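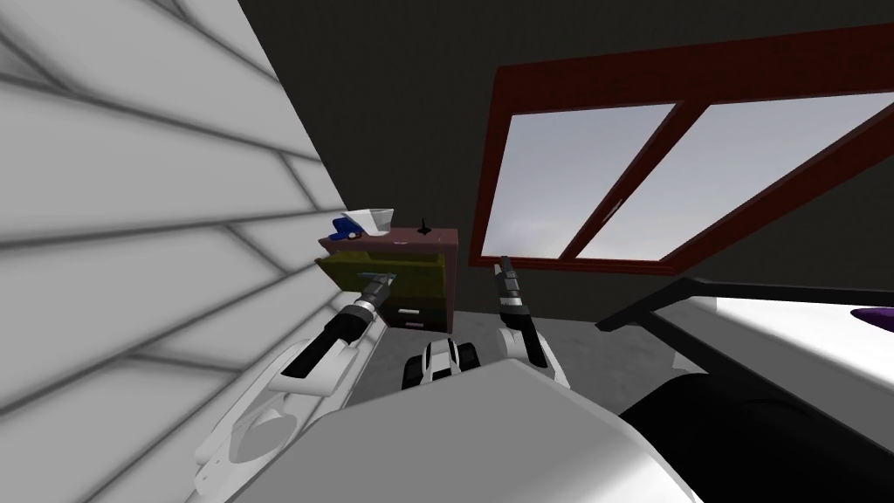 Protance is a fuel additive sold to repair shops and car owners by Urkex, which says it cleans injectors and restores lost mileage. The company's main evidence is a 2461-car survey run by Helge Hellström, in which drivers reported their own results and no untreated cars were tracked. Urkex advertising leans on simulation as well, but a computer can draw a clean injector with ease, and a drawing is not a test. Inger Vídalín, a mechanic and trade writer, ran the product in a delivery van for over 300 miles and found no change in fuel use — a short trial, as she admitted. Urkex disputed her method but published no data of its own. An earlier version, Prostilum, was withdrawn in October after similar complaints.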